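4.2 Does the schedule do what the network says it does?

The claim that airing two episodes in a row "builds loyalty" appears in nearly every trade interview we collected, and it is almost never backed by a number that an outsider could check. Programmers say it, sales teams repeat it, and by the time it reaches a press kit it has become a fact about viewers. We set out to test the claim on a modest set of crime dramas carried by one mid-sized cable channel, and we should admit at the start that we did not expect it to hold up.

The sample covers 167 episodes from 4 series, all of them imported and all of them shown first elsewhere. Two of the series, Dranedance and Sotwood, moved from single to paired airings in the middle of a run, which gives us a before and an after. Chaudhry was paired from its first night. The last, Stiteck, was never paired and serves as our comparison, though a weak one: it aired an hour later and had a smaller promotional budget.
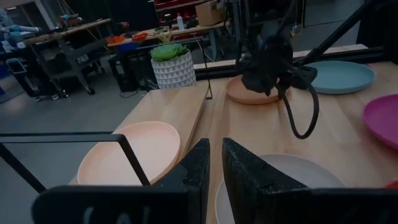 Earlier work on this question leans heavily on total minutes watched. We think this is a poor choice. If a channel puts two hours of the same show where it used to put one, the minutes for that show will go up even if half the audience walks away at the break. Toledo and Catacutan treat the rise as evidence of "deeper engagement," but their own tables show that the share of households staying through the second hour was flat. A viewer who leaves the television on while making dinner is counted the same as one who is following the plot, and no amount of averaging will separate them.

For that reason we used a return measure. A household counted as returning if it watched at least half of the first episode in one week and at least half of any episode the next. The panel held 1,701 households after we removed those with gaps in their viewing records. Vergara coded the schedules, and Fuentealba checked them against the published listings without seeing the viewing data.

On this measure the paired schedule looks a good deal less impressive. Dranedance kept more of its audience after the change, but the gain began before the change did, in February, when a competing drama on another channel went off the air. Sotwood lost viewers in the weeks after pairing and then recovered to where it had been. Chaudhry cannot tell us much on its own, and we are wary of papers that would have made it tell us something. Stiteck, with its late hour and its thin promotion, held its audience as well as any of the others.

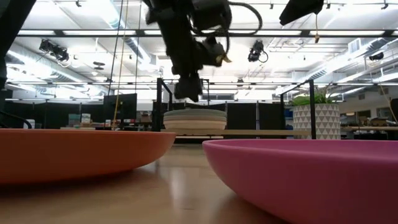 One could object that the benefit of pairing lies in the evening as a whole and that a series-by-series test will miss it. Huenchumán made this argument to us at length, and it deserves an answer. A themed block, with a film leading into two episodes, is supposed to carry people from one program to the next. We looked for that carryover and found it on some nights and not on others. The film mattered more than the label on the block. A well-known film brought in a large audience, most of which left when it ended – and those who stayed were mainly households that had watched the series before.

We also have doubts about the block names themselves. In 3 of the interviews we were told that viewers "know what the night means." We saw no sign of it in the panel. Households that watched one series in a block were no more likely to sample another from the same block than one from a different night, once time of day was taken into account.

None of this shows that pairing is a mistake. It is cheap, it uses up episodes that have already been paid for, and it spares the channel from having to launch something new in the second hour. Those are sound business reasons, and we suspect they explain the practice better than anything to do with loyalty. Our test is also limited in ways that matter. The panel did not record delayed viewing for the whole period, and a household that watched the second episode the next morning would appear in our data as one that had left. We return to the problem of delayed viewing in Section 5, where a smaller set of records allows a partial correction.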